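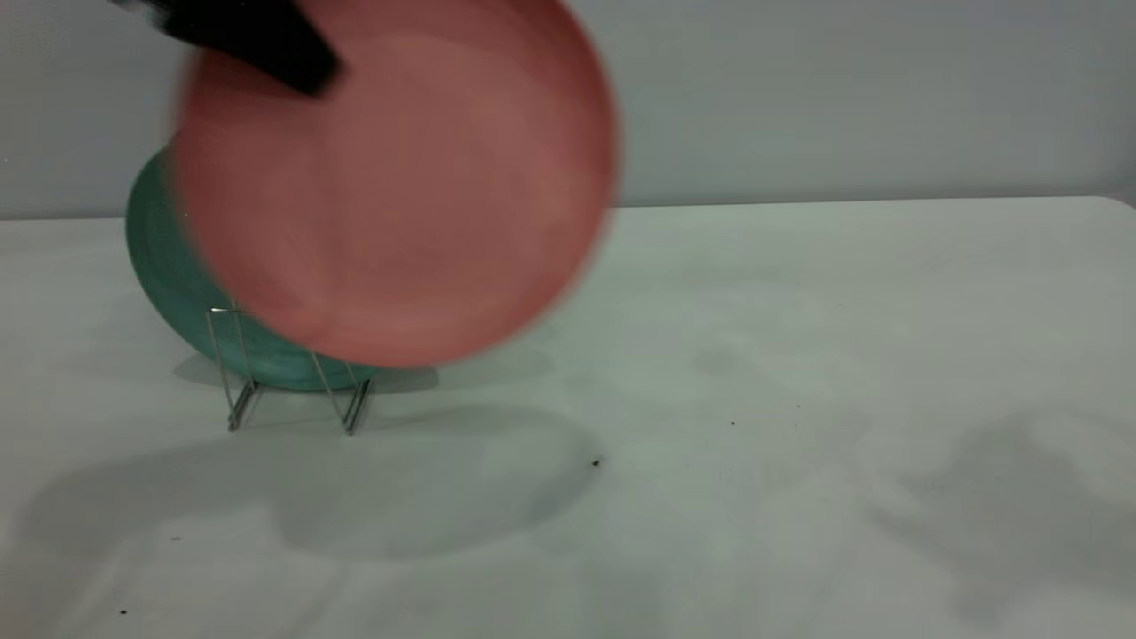
Food waste in the dining hall at Kidovthorpe
Report by Yi-chun Chung

For this project I weighed the food left on students' trays at lunch. The study lasted 12 school days in May. On most days the waste was over 20 kilograms – more than I expected. Rice and bread were the largest part.

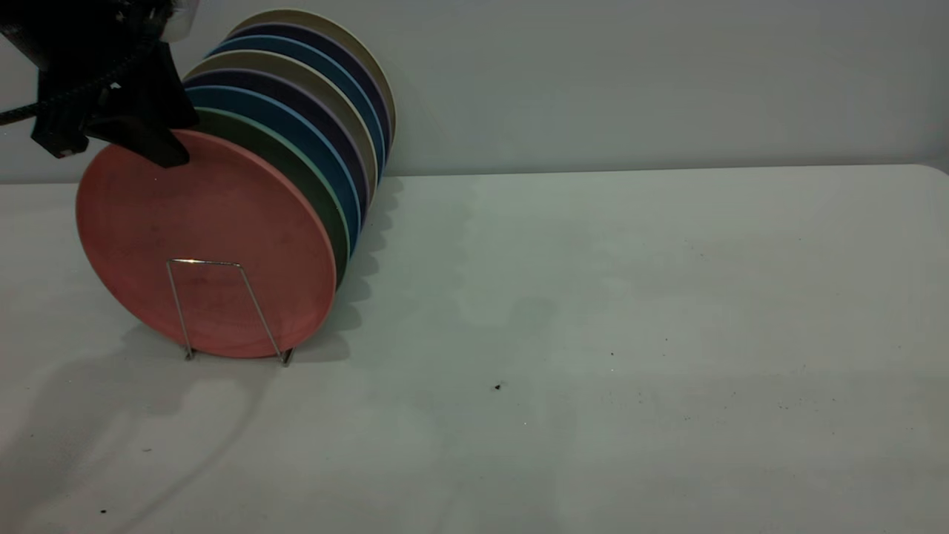

Why is so much bread thrown away? It is free, so students take two pieces and eat one.

I suggest to put the bread after the hot food in the line, and to repeat the weighing next term.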